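Trumier Opens Tundstead Robotics Hall to Public for Annual Demonstration Day

TRORVILLE, 2023-11-29 — Trumier, a developer of robotic hands and handling systems, welcomed 241 visitors to its Tundstead hall for a day of live demonstrations, workshop tours and short talks. Guests included students, local employers, city officials and families from Trorville and nearby towns.

The open day is the company's largest public event of the year. It was arranged together with Westerberg, the regional training center that has placed apprentices at the Tundstead hall for several years. Demonstrations were held at 12 stations on the main floor, with company engineers at each station to operate the equipment and take questions.

"Many of the people who came through our doors live within a short drive of this building and had never been inside it," said Elīna Petrauskas, managing director of Trumier. "We want our neighbors to know what is made here and who makes it. We also want young people to meet the engineers and technicians who do this work every day, and to ask them whatever they like."

Visitors were received in groups of 14 and given a short safety briefing before entering the hall. Each group then followed a set route, starting in the assembly area and ending on the demonstration floor. Printed guides were available at the entrance in large type, and a quiet hour was held at the start of the day for guests who preferred a calmer setting.

In the assembly area, technicians explained how a hand is put together and checked before it leaves the bench. Guests were invited to pick up loose parts and to compare joints from earlier and current designs. Staff also spoke about wear, repair and the work of keeping a hand in service once it is with a customer.

The main demonstrations dealt with tabletop handling, the subject of much of the company's present development work. Each station was set up with a robotic arm and hand above an ordinary work surface. Engineers ran through tasks that call for careful placement of the fingers, and paused between runs so that guests could come up to the barrier and look closely at the mechanism.
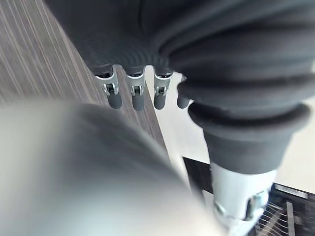

Particular interest was shown in the relation between the thumb and the four fingers. A person picking up a small object sets the thumb against the fingertips without thinking about it. For a machine, the same movement has to be planned, carried out and corrected. Engineers described how they study approach angles, finger spacing and the amount of force applied, and how a small change in any one of them can affect the others.

Aslak Fagerlund, head of hand development at Trumier, led the technical talks. He told guests that progress in the field is often slow and depends on patient testing.

"People tend to ask first how strong the hand is or how fast it can move," said Fagerlund. "Those are fair questions, but most of our time goes into the moment just before contact. The hand has to arrive in the right place, with the fingers in the right position, and it has to do so again the next time. I was pleased that so many visitors stayed to talk about that part of the work."

Fagerlund also spoke about flexible coverings and the protection of moving joints. A cover must allow the hand to bend freely while keeping dust and small debris away from the mechanism. The company's engineers are continuing to compare different shapes and thicknesses, and several visitors with a background in manufacturing offered comments from their own experience with machine covers.

A separate session in the afternoon was reserved for students enrolled at Westerberg. Twenty-five places had been planned at first for the session, and all were taken within days of the announcement. Students worked in pairs with Trumier technicians to write a short sequence of movements, review it with an engineer and see it run at reduced speed. They also received information on apprenticeships in assembly, electrical work, machining and software testing.

Petrauskas said that cooperation with Westerberg would remain central to the company's hiring in Trorville. Trumier expects to offer 14 apprenticeships in the coming year — two more than in the current one — and will accept applications from candidates with no earlier experience in robotics. Selection will be based on interviews and a practical exercise held at the Tundstead hall.

"A good technician needs steady hands, curiosity and a willingness to take something apart a second time," said Petrauskas. "Those qualities can be found in people from many different backgrounds. We encourage anyone who enjoyed the open day to get in touch with us."

The day closed with a panel discussion on automation and local employment. Speakers from Trumier and Westerberg answered questions on job security, retraining and the safe use of robots alongside people. Several members of the audience asked for a clearer account of how new equipment is introduced in smaller workplaces. Trumier has agreed to prepare a written guide on the subject, to be made available free of charge through the training center.

Comment cards were collected at the exit. The most frequent request was for longer time at the demonstration stations, and the company intends to extend each visit by around 12 minutes at its next open day. Other suggestions included more seating along the route and an evening session for those unable to attend during working hours. Both are under review.

Schools and community groups that were unable to take part may apply for a guided visit to the Tundstead hall. Visits are offered free of charge, subject to staff availability, and must be booked in advance. Visitors under the age of 14 must be accompanied by an adult. Requests for step-free access or other assistance should be included with the booking.

About Trumier

Trumier designs and builds robotic hands and handling systems for research and light industry. Its assembly, testing and demonstration areas are located at the Tundstead hall in Trorville.

Media inquiries and requests for interviews should be addressed to the Trumier press office, Tundstead hall, Trorville.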